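Vulstead Opens Its Doors to Home Repair Evenings This May

For immediate release

VULSTEAD — After a long winter of drips, squeaks and doors that would not quite shut, the Vulstead Home Repair Library is delighted to announce that its free Monday evening classes are coming back in May, in a bigger room and with a good many more tools to borrow.

The library lends household tools the way other libraries lend novels, and last year it sent 900 of them out the door and got very nearly all of them back. It now has 306 members, up from 241 the year before, and plenty of them have been asking (kindly, but often!) when the classes would start again.

"People come in for a wrench and stay for an hour talking about their bathroom," said Fatemeh Khosravi, who runs the library. "I love that. Most of us were never shown how any of this works, and it is such a pleasure to go home and fix the thing that has been annoying you since last fall."

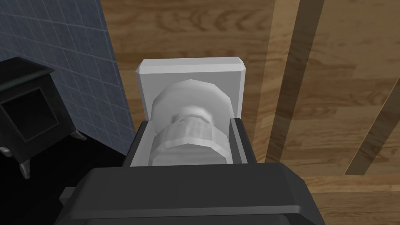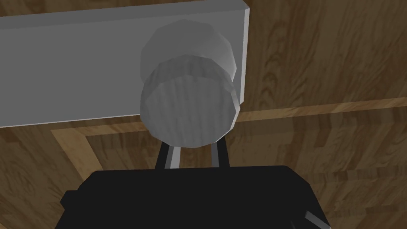
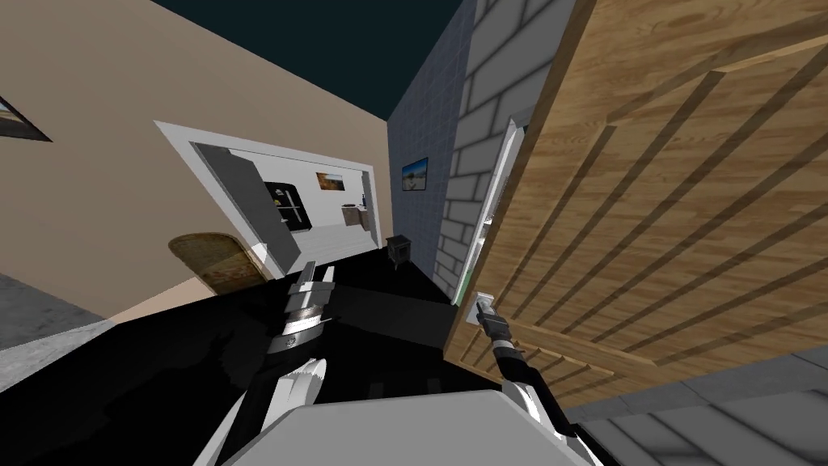 The new season begins with plumbing basics, then moves on to cabinet hardware and hinges, and finishes with an evening on drafty windows that we suspect will fill up first. Each class starts at 6:30 p.m. and runs for two hours, with a break for tea and whatever somebody has baked. You do not need to be a member, and you do not need to know a Phillips from a flathead.

The larger room comes to us through the generosity of Castex, our neighbors on Mill Street, and the new workbenches were a gift from Björklund — we are still admiring them. Children over 10 are welcome with a grown-up.

To save a place, stop by the front desk or give us a call. If you have old hand tools sitting in the garage, please bring those along too.

Contact: Fatemeh Khosravi, Vulstead Home Repair Library | © Vulstead Home Repair Library | Back to top

Recent news
Sharpening Day Returns to Mill Street
Zolten Donates Ladders to the Lending Shelf
Winter Hours and Holiday Closings
How to Borrow a Tile Saw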